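4.2 Handover and clearance rules

The Reton protocol requires that both arms show a status light at the base before any tableware is placed. Operators at the Bamholm site stop an episode when the idle gripper crosses the edge of the cloth — even if no contact follows. Of 3000 episodes logged, 40 were dropped under this rule.
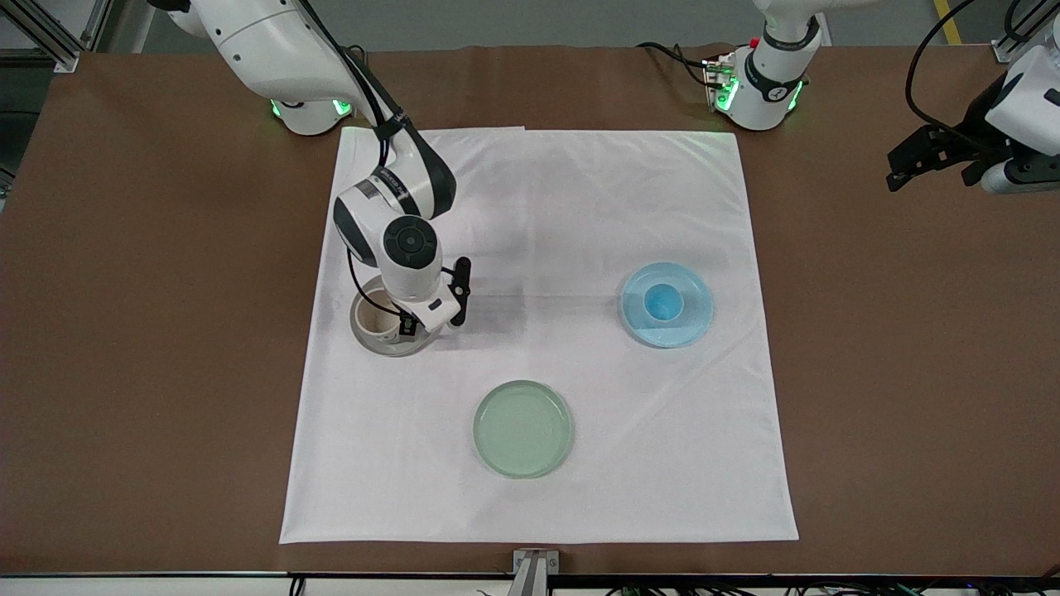 Figure 3. Two-arm cell with tableware on a white cloth, right gripper above the beige cup.

Who may clear a stop?
Only the operator who signed the episode sheet, after both arms are parked.

The rule was revised in September, when Hồ and Đỗ found that shared sign-off led to missed entries. Stops are now logged one per line.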